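Chapter 4
Trying Out Grippers Side by Side

Before you start: chapter 3 (mounting, cable relief). A notebook. Patience.

Most gripper comparisons go wrong early. Two tools, two operators, two different tables -- and then a table of numbers at the end that means very little. So in this chapter we keep things dull. Same bench, same object, same starting gap. Change the pads or change the linkage, never both at once.

Start with the fingers wide open. Look at the pads before you look at the object. Textured pads hold thin rods well but pick up dust, and dusty pads slip.

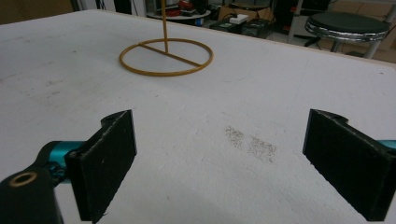
Valquíria Figueiredo disagrees with the usual advice here: wipe the pads every 10 grasps, she says, even if they look clean, or the last hundred trials are really a test of the dirt.

We follow her rule from here on. The Wendeck exercises call for 400 grasps per pad type, 800 in all for the pair. Sounds like a lot. It goes quick once you have a rythm.

Next, the closed position. Bring the fingers together and check the faces meet along thier whole length. Then wiggle each pivot. Play in a bushing shows up later as scatter in your data, and you will blame the controller for it -- everyone does once.
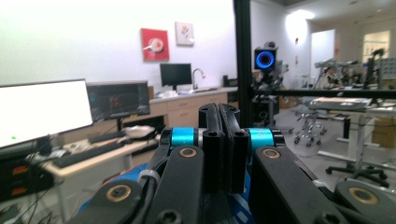

Fig. 4.2 Finger plates closed, linkage arms angled outward from the joints.

Write down the closed reading now. You will need it in section 4.3, where the Prarnow and Flavo controllers are run on the same linkage.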